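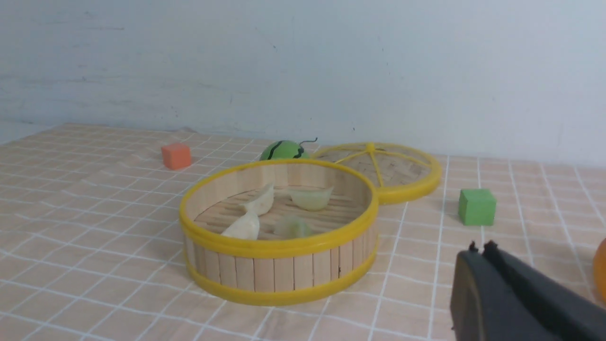

Molness puts robot training in the hands of its packing staff

Molness, the kitchenware and toy distributor, is widening a program in which packing staff teach robot arms to pick, place and sort. It began in February with 2 work cells and now has 4, and everyone on the packing floor can sign up for a turn.

Staff practice on a tabletop with small everyday things such as toy dumplings, foam cubes and a bamboo steamer basket. They work with software from automation firm Skevex, guiding the arm through a task and then checking how it does when the objects have been moved. The same people decide which jobs are worth handing over next.

"I packed boxes for years and I never thought anyone would ask me how I do it," said Merike Mägi, a packer who now spends half of each shift at the cells. "You find out how much your hands know! Picking up something soft next to something hard, turning a lid the right way up – I had to slow down and think about all of it."
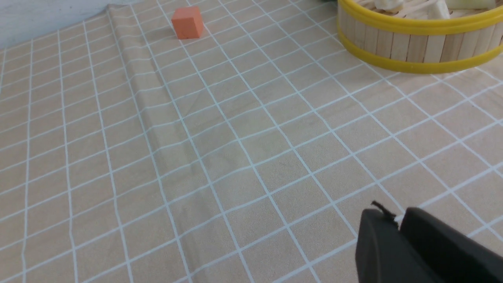
Practice table at Molness, with a foam cube and a slatted basket on the gridded cloth.

The first job planned for the packing line is small-item sorting, the task staff most often named as hard on wrists and shoulders. Packers will still handle mixed orders, gift wrapping and final checks. Hours and pay stay the same for people who move between the line and the cells, and time spent learning is paid as normal work.

"We're excited about how quickly people took to it," said Raphaël Marchal, operations manager at Molness. "They spot things our engineers miss, and they tell us plainly when an idea would make their day worse. Two of our early plans were dropped after those talks, and I'm glad they were."

Skevex engineer Ona Dambrauskienė visits the floor each month to go through requests from the packers. A slower practice mode and a larger stop button both came from those visits.

Molness employs 200 people. Staff who want to try a cell can speak to their shift lead or to Dalia Kütt in the training office. Press questions may also be sent to her there.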